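Riltier Trinau hand-held gripper kit: a skeptic's review

Posted 20 April 2021

I've been burned by teaching-by-demonstration gear before. The pitch is always the same. You pick up a tool shaped like the robot's hand, you do the chore yourself a few dozen times, and the arm learns it. The Trinau is Riltier's version of that pitch, and I went in expecting to send it back.

My test job was boxing up snacks in a living room, one packet at a time, with all the usual household stuff in view.

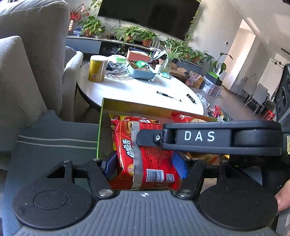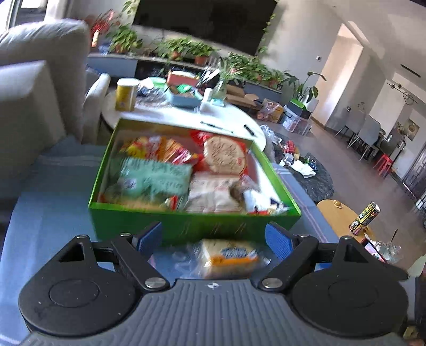 I picked snacks on purpose. A wooden block is easy to hold and looks the same from every side, which is why every demo video is full of wooden blocks. Plastic packets crinkle, slide, and change shape when you squeeze them. If a kit only works on blocks I don't want to pay for it.

What you pay is $684 for a single gripper, the mount, and a year of the desktop software. A second gripper costs nearly as much again. There is no trial period that I could find, and the return window starts when the box ships.

The gripper

It's comfortable for the first half hour. The linkage moves smoothly and the jaws close evenly, and I never had one side lag behind the other. After that my wrist started to complain. The weight sits too far forward, so you end up holding the thing up with your thumb. I took a break every 15 demos and still felt it the next morning.

The padded jaws do a decent job on thin plastic. Where they let me down was with flat packets lying against the side of a box. You have to come in at an angle, and there isn't much room to turn your hand once you're down in there. I fumbled a lot of these. Riltier's guide says to throw out the fumbles. I'm not so sure about that, as a robot that has never seen a dropped packet has no idea what to do about one.

Recording

Starting and stopping is one button, and it beeps. Fine. Files copy over by cable, slowly. What bothers me is that the software checks your recordings only after you've copied them. I recorded 41 demos in one sitting, fed them in, and had 3 rejected for "tracking loss" with no hint of when it happened or what I did wrong. I suspect I was swinging the gripper around too fast between the table and the box - but that's me guessing, and I shouldn't have to.

The 3 rejects aren't a disaster. On a longer session they could be, and a warning light would fix it.

Compared with remote control

Before this I used the Farina, a leader arm you move at a desk while the real arm copies you. The Farina is slow and tiring in a different way, and you need the robot in the room. The Trinau wins easily on speed. I could get through a demo by hand in a fraction of the time, in a real home, with no robot to haul up the stairs.

The Farina has one big thing going for it, though. Everything you record with it is something the robot can do, because the robot did it. With a hand-held gripper you can reach in ways the arm can't follow, and you don't find out until later. The Trinau software has a reach check that is supposed to catch this. It passed every one of my good recordings, and then the arm stalled on several of the same moves. So I don't trust the reach check.

Did the robot learn anything?

A bit. With my 38 usable demos it got the idea of moving toward a packet and closing on it. It was fair with puffy bags and poor with flat ones, same as me. Letting go was worse than grabbing. It would hover over the box as if it had forgotten why it came.

The user forum's answer to every complaint is to record more. One long thread there talks about 2000 demos for a single chore. Maybe that works. I have a job and two wrists.

Support

I wrote to Riltier in February about the tracking loss. The reply came fast and told me to update the firmware, which I had already done. Irnutton, the shop that sold me the kit, was more useful and swapped a bad cable without an argument.

Verdict

I'm keeping it, which surprised me. It's a good gripper tied to so-so software. If you already own an arm and know your way around training, it will save you time at the recording end. If you're hoping to show a robot a chore over a weekend and have it take over, keep your money for now. I'll look at it again if they ever fix the reach check.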